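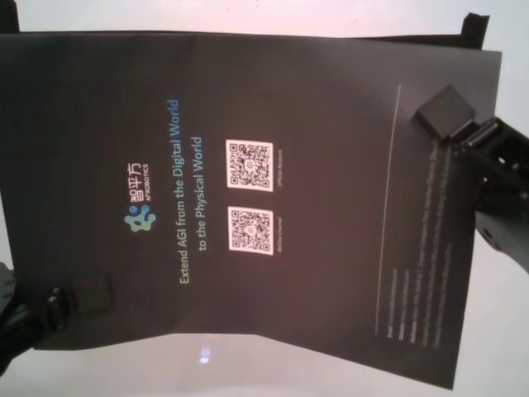 Fig. 1. Sheet 6, the dark one, with a two-line headline and two QR codes.

Reading printed handouts: what people notice first
Group project report, Communication and Print module
Ilona Orbán, Octavio Sánchez, Hiu-tung Yen
Supervisor: Ruth Chávez
12 February 2019

1. Purpose

We wanted to find out how a single printed sheet leads a reader from the name of a company to the thing the company wants the reader to do. Our starting point was the handouts people pick up at fairs and then put in a bag. We collected 21 of them and chose four for closer study. This part of the report deals with sheet 6.

2. The sheet

Sheet 6 is printed on a dark charcoal-grey ground. The logo is a rounded shape made up of blue and light green-teal dots and blobs. Octavio read it as a paw and Ilona as a group of circles, and we did not settle the point. The name 智平方 is set in white beside it, with AI ROBOTICS in very small capitals.

The headline reads "Extend AGI from the Digital World, to the Physical World". It is in cream apart from the word "World", which is blue both times. The repeated colour ties the two lines together and picks up the blue in the logo. We thought this was the best decision on the sheet.

The two QR codes are white squares of nearly the same size, each with a small emblem in the centre. One is labelled "Official Account" and the other "WeChat Channel".

3. Method

Each reader was given the sheet for a short time, then asked to turn it over and tell us what they remembered. They were then asked which code they would scan and why. Roxana Ayala let us use the room next to the print workshop and sat in on the first session.

4. Results

Most readers named the QR codes first and the headline second. Few could repeat the headline in full, but "World" came up often. The labels by the codes were the weak point. They are tiny and pale, and several readers asked us what the difference between the codes was. Those who did not use WeChat said they would scan neither.

The sheet also creases easily to the eye. A fold shows on a dark ground as a change of tone, and two readers remarked on it before they said anything about the words.

5. Suggestions

The labels should be larger and in the same cream as the headline. One code could be made bigger than the other so that the reader knows where to begin. We would leave the headline as it is.

The Plemeck and Pluder sheets, which have light grounds, are covered in the next part.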